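Keep the press office in Altotville

Plorkix wants to close its press office in Altotville and hand the work to Gakden, an agency it already pays for product launches. The saving is put at 391 jobs' worth of "duplicated effort" across the group. I think it is a mistake.

An agency can write a decent release. What it can't do is walk down a corridor on a Friday afternoon and ask the plant manager what went wrong. Local reporters ring Altotville for exactly that -- a straight answer before the paper closes.
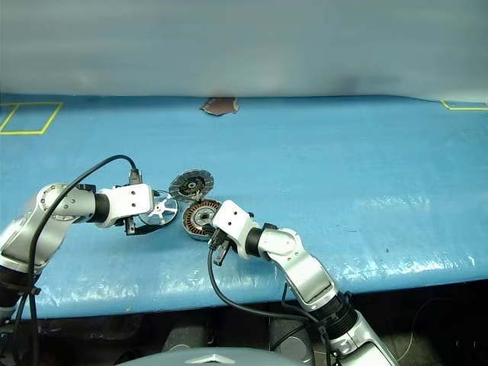
Motor parts on a padded bench, with two robot arms at work.

Ivanov tried the same thing. It moved its press work out in June, and within weeks callers were being given a form to fill in. A firm with 2,000 staff in one town should be able to pick up the phone.

If money is tight, cut the launch events. Few customers would miss them. Gakden could keep the national work and two or three people could stay on in Altotville to deal with the rest. Plorkix has until the end of the month to change its mind.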